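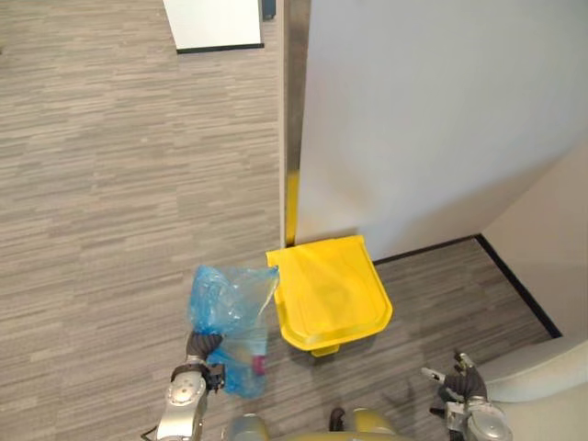 Blue bag, held at the neck.

Apr 6, 2025 — Drosmont deal model, working notes

Picked up the Drosmont raise file again. Zhuravel Capital wants the comparables for licensed growers rebuilt before the term sheet goes back, and the January version mixes two things that should be separate: equity raised and debt facilities drawn. Matvii Prokopenko merged them into one column when the source sheets came in. I split them this morning.

Result after the split: 101 transactions in the set. Equity 70, straight debt and convertibles the other 31. Convertibles are the problem. Womer Farms shows up twice, once as a convertible note and once as equity when the note converted, for the same money. Removed the second entry and kept a memo line. Count is now 100, equity 69. The summary tab still shows the old totals, do not quote from it.

Currency: the old sheet used one year-end rate for everything. Changed to the rate on closing date. For eight deals only the announcement date is known. Used that and colored the cells orange.

Median pre-money moved down once the two listed companies were taken out. I think this is correct — Drosmont is private, has one greenhouse site and no export license — but Zakhar Lytvynenko will argue for keeping them in as an upper bound. Saved both cuts. Tabs are "med_private" and "med_all".

Sensitivity run on wholesale flower price, 300 draws, seed fixed at 46. Cash runs out before the second harvest in the low case unless the equipment lease is pushed back a quarter. The lease terms came from a Cedis quote that has expired. Need a new one. Without it the low case is not usable and I have marked it DRAFT in the header.

Macro on the import tab fails if the source file has merged cells. Workaround: unmerge, fill down, save as CSV, import. Did not fix the macro.

Open:

- new lease quote from Cedis
- closing dates for the orange cells (Matvii)
- warrants: the old sheet counts them at zero, check at least the five largest deals
- ask Zakhar which tax rate he used on the processing margin, his figure does not match mine and there is no note in the cell

Backup copy of the January file is in the archive folder, read-only.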